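January 2, 2020
Spoon task, two-table setup. Notes for the team log.

Carried over from before the break: the wrist offset bug, the cable strain problem, and the grip on the spoon handle. First one is closed, second is half closed, third is what most of this entry covers.

1. Wrist offset

Xiuying Fang found it in the tool definition. The tool center point was still set for the short peg from the September qualifier, so every target came out short by the difference between peg and spoon bowl. Any move with the wrist straight looked fine, and any move with the wrist tilted missed to the side. That matches the error plot on page 216 of the old notebook, where I had written "backlash?" and gone on to something else. It was not backlash.

New tool definition measured with calipers from the gripper face to the lowest point of the bowl, three readings, averaged. Saved as spoon_b. Do not load spoon_a. I left it in the folder for comparison with the old runs and will delete it when the report is in.

2. Grip

The competition rules (Wuminberg student round, manipulation section) say the utensil has to be a normal table utensil with nothing glued, taped or drilled. Tuleck team asked last year if a sleeve counted and were told yes, it counts as a modification. So the fingers have to do the work.

Problem: the handle is thin and slightly curved. With flat pads there are two contact lines instead of a contact area, and the spoon rolls about its long axis when the bowl is loaded. Roll starts well before the handle slips lengthwise.

Tried on the bench, bowl loaded with dry rice:
- flat pads, default force: rolls with a half-full bowl
- flat pads, higher force: holds half-full, rolls when full
- flat pads, higher force, handle gripped closer to the bowl: holds full at slow speed, rolls on a fast stop
- grooved pads (Jurić print, second version): holds full at slow and medium speed, not tested fast

The grooved pads are the way to go but the groove is cut for a straight handle. Jurić says a shallow curve can be put in without changing the mounting holes. Asked for one pair in the softer filament and one in the harder. The softer ones will wear, but we only need them to last through the round.

Gripping closer to the bowl helps and costs reach. With spoon_b and the closer grip the far corner of the tabletop is out of range unless the base moves. I would give up the corner. Nothing in the rules puts the target bowl there.

3. Cables

Same issue as before. On a full wrist rotation the gripper cable tightens ahead of the joint limit and pulls on the connector. We have been running with a big slack loop, which protects the connector but can catch on a table edge when the arm comes up from low. It caught once during a homing move. No damage, the arm faulted and stopped.

For now: wrist rotation limited in software, and homing goes back and up before it turns. Both are in the start script. If you run from the pendant the limit does NOT apply, so watch the loop yourself.

Proper fix is a clip halfway along the forearm. Susteo sells a strap type that closes around a round housing with no screws. Ordered 2. If they don't fit we print something.

4. Table height and leveling

Folding tables. They flex if anyone leans on them and they do not come back to exactly the same height after being folded and put up again. Measured the surface with the touch-off routine at each corner after setup. The spread is small enough for placing a bowl and too large for scraping the bottom of one. Conclusion: touch off at the start of every session, and again if a table gets bumped. Touch-off speed is in the script, please leave it where it is.

The pattern on the tabletops is a nuisance for the vision part. The color threshold picks up the orange veins as rice when exposure drifts. Options are a plain mat under the bowl or a depth mask. The rules allow a mat if it is declared in advance. I would still do the depth mask first - the mat only hides the problem, and the official table surface is not specified in the rules.

Shiny bowl is also bad for depth. Holes in the depth map right where the rice should be, depending on the light. With the bowl tilted back the hole gets bigger. Have not found an angle that is clean under overhead light. Matte spoon would be legal if it is bought that way. To look into.

5. Log rate

Logging at 500 Hz fills the disk fast and we don't use the bandwidth. Joint currents are the only channel where the rate matters, for seeing the roll start. Everything else can be decimated. Change the config before the next long run, and put the old logs on the shared drive first.

Open items
- curved groove pads: Jurić
- depth mask: me
- mat declaration, in case: Xiuying
- cable clip fit check when the parcel comes
- repeat the fast stop test with the new pads, full bowl, same start pose
- write down the base position relative to the table edge. We keep setting it by eye and then can't compare runs.

Start pose for the repeat is bowl up, clear of the table edge, base where it is at present. Joint values are stored under start_high.

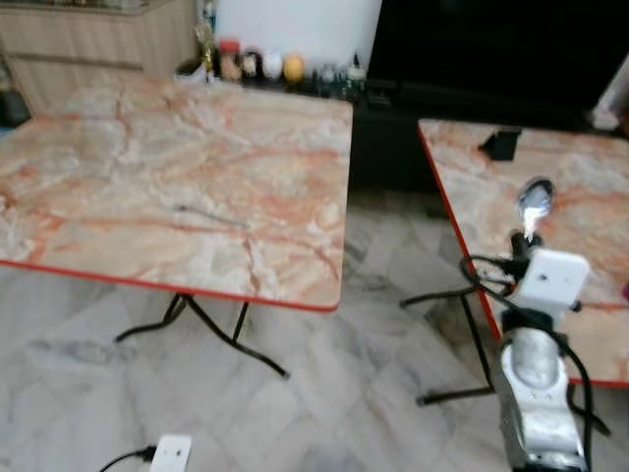 Spoon in gripper, bowl up, beside the right-hand table.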